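Saturday, October 12, 2024
By Kátia Guerra

Back on the incident log for the Tanside archive this morning. The question I'm supposed to answer is whether attacks on reporters in the region went up after July, and I still don't think we can say so with the data we have. I know what the draft summary says. I wrote half of it.

Starting count in the merged sheet: 2257 rows. That number has been quoted in two emails already as "incidents" and it should stop. A row is a report of something. Several rows can be the same thing. One detention outside the Brikine courthouse shows up under three spellings of the reporter's name, twice with the wrong day, and once as a "beating" when the original interview only mentions being held and having a phone taken. I've merged those and left the old row numbers in the notes column so anyone can undo it.

Pulled a small batch to check by hand: 31 rows, picked by the script, all from after July. Went back to the first source on each one. Results:

- 19 hold up as entered, or close enough.
- 8 are repeats of something else in the batch or in the main sheet.
- The other four I can't place. The link is dead or the source is a post quoting another post.

It's a small batch and I wouldn't hang much on it, but it is not a comforting one. If the repeats are heavier after July than before, then some or all of the rise is ours. We changed the intake form in July. The new form lets people submit without checking for an existing entry. I raised this when it went live and was told the matching would catch it. The matching compares names exactly, accents included, so my own name would fail it half the time depending on the keyboard.

Next: same check on a batch from before July, same size, same script. Until that's done I'd like the word "surge" out of the draft.

Categories are still a mess. "Threat" covers a man shouting at a camera crew at a market and also a funeral wreath delivered to an editor's home. I can see the argument for one broad label when the forms come in fast, but we then make a chart from it and the chart treats them as equals. Proposal, for what it's worth: split by whether the threat was directed at a named person. It can be coded from the text we already have in most cases. I tried it on the batch and had to stop and think on only a couple.

The "responsible party" column is worse. Too many say "criminal group" with nothing behind it. In Alosberg the local police say this about almost everything, and it suits them, as it means they don't have to look at their own officers. I've been changing these to "unknown, police say criminal group". Longer, uglier, but it's what we know. Please don't tidy it back.

Read through the vendor packet from Zou on automatic tagging of press freedom reports. They claim it reads an interview and fills in category, place and party. No error rates anywhere in the packet. No sample of what it does with a translated interview, or one where the witness contradicts herself halfway, and those are the ones that eat my afternoons. I asked by email what the test set was and got a brochure back.
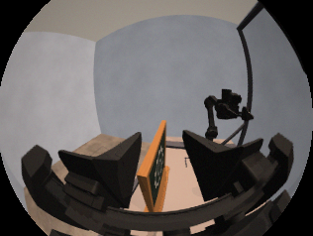

My worry with the tagging demo is the same one I have with our own charts: it has been tried on clean material. Every sample text is short, in English, with one victim and one date. A computer-made picture is like that too, a dark gripper over a plain beige tabletop, two wedge fingers with their points turned up and in, everything modeled by somebody who decided what would be there. Our interviews aren't modeled by anyone. If Zou will run their thing on the hand-checked batch, with my answers held back, I'll read the result with an open mind. Otherwise I'd vote no on a trial.

Small things. The backup from last night finished but the attachments folder was skipped again, same permission error. I copied it over by hand. Whoever owns that job, please look. Also, two interview files were saved with the witness's full name in the file name. Renamed both and checked the shared folder for more. Didn't find any, though I only looked at the top level.

Left to do: the pre-July batch, another try at the dead links, and a note to the Alosberg desk asking where their September list came from. It has no sources at all. I've kept it out of the sheet for now.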